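Search this list
Search
Advanced search

Subject: Re: Bringing a table in for the winter, floor and storage questions

Valentina Figueroa wrote:

> We are giving up the unit in Senbridge in April and have to fit the
> workroom into the garage. The floor is bare concrete. Do I need to seal
> it before I put a wooden table on it? And how do the rest of you store
> offcuts? Mine are in cardboard and the bottoms have gone soft.
>
> Valentina

Valentina,

I did the same move two years back, from Humesel. My notes, in the order I would do them again.

1. Test the floor first. Tape down a square of plastic sheet, all four edges, and leave it overnight. If the underside is beaded in the morning, don't seal yet. Ambros sealed his too early and it peeled by the door. A blotchy gray floor doesn't tell you much either way. Concrete can look like that for years. 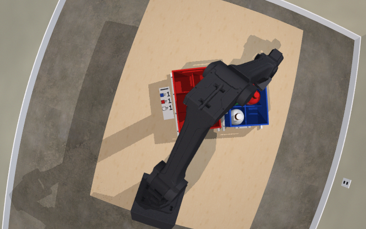
2. Keep the table off the walls. Mine stands in the middle and I can get at every side. It costs some floor, but I stopped dragging it out every time I had a long board. Put pads under the legs. Oil a pale top before you use it, both faces, or it will cup. Two thin coats, 12 hours between them.

3. Throw out the cardboard. Use plastic bins with open tops and a label on the front, a little below the rim where your hand won't rub it off. I tried lids and gave up on them. Blue is what the Wieser shop had, so most of mine are blue.

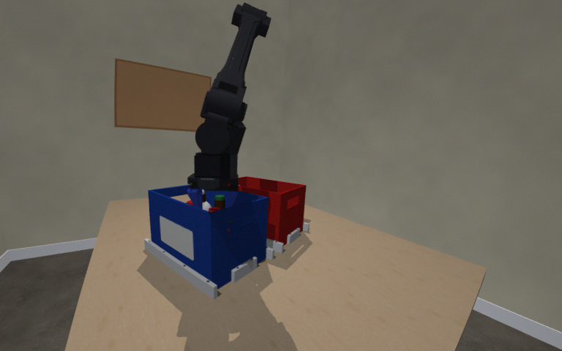

4. Sort by length, not by species. Anything under 25 cm goes in a bin, anything longer stands in the rack. Whatever I haven't touched by spring goes in the stove.

5. Heat. A small oil radiator on low is enough for glue if you start it the evening before. Gunther runs a fan heater and his boards move more than mine do.

Beat asked last month about the Lilel sealer. I have only used it on the step outside, so I can't say how it holds up under a table. If anyone has it on a full floor, please write to the list.

Gion Stöckli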